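# Pulling Focus Without a Fancy Monitor

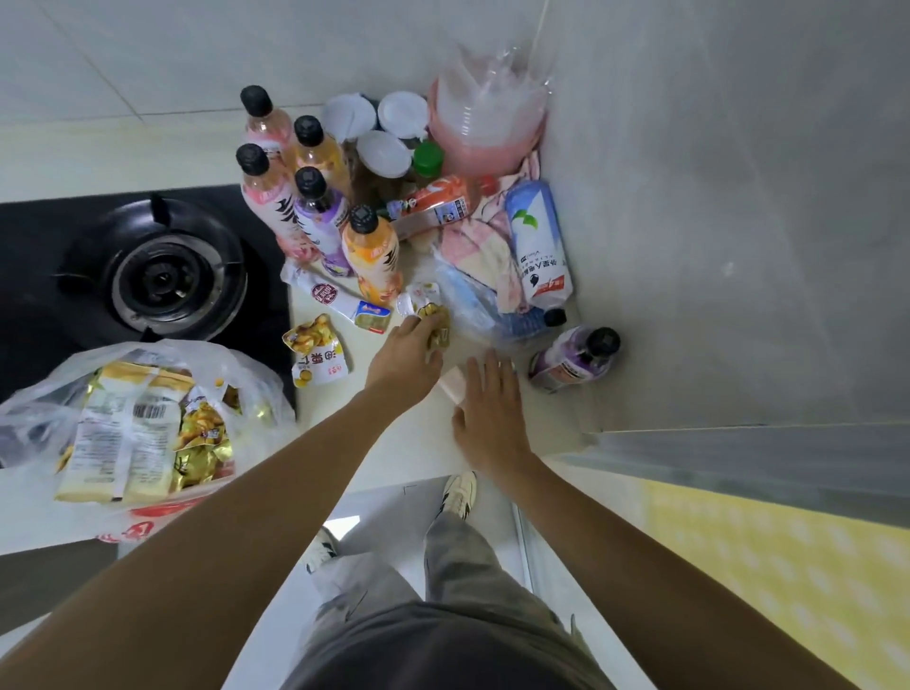 Issue 30, page 8

You've been handed the follow focus because the person who usually does it has a wedding to go to. Congratulations. You now have the job on set that gets noticed only when it's done badly.

This method assumes a manual lens, a cheap follow focus and an on-board monitor that goes grey in sunlight. Ours is a Trillero, bought second-hand, and it has a sticker over the dead pixels.

## Mark the lens

1. Put a strip of white tape on the focus wheel. Paper tape, please. Cloth tape leaves a ring of goo, and Cường Hầu in rentals will charge you for it.
2. Stand your actor (or a light stand wearing a hat) on the first mark.
3. Punch in on the monitor, focus on the near eye and draw a thin line on the tape. Write "1" beside it.
4. Repeat for each position. Number them in the order they happen in the scene, whatever the distance.

Use a fine pen. A fat marker line is wide enough to hold a sharp eye, a soft eye and most of an ear.

## Measure anyway

Run a tape from the sensor mark on the camera body, the little circle with a line through it, to the actor's eye. Write the distance down. On the last Brismont short I had 157 cm for the doorway and was very smug about it until the director moved the doorway. It was a flat on wheels. Ask about that first.

## Rehearse the move

Watch the actor, with quick glances at the screen. By the time you see softness on a monitor, the camera has already recorded it. Learn how they walk: Ciarán Fahy leans forward before he takes a step, so I start turning on the lean. Other actors give you no clue at all and arrive like buses.

If you keep landing late, stop down a little and ask for more light. You'll get a sigh from the gaffer, and you may also get the light. Going from f/2 to f/4 doubles your depth of field, near enough, and costs you 2 stops.

## Between takes

- Check that the tape hasn't slipped.
- Check that the lens hasn't been swapped. If it has, start again with fresh tape.
- If you missed one, say so before the camera moves. It's a bad ten seconds, but the edit suite in August is worse.

Peel the tape off before the lens goes back in its case.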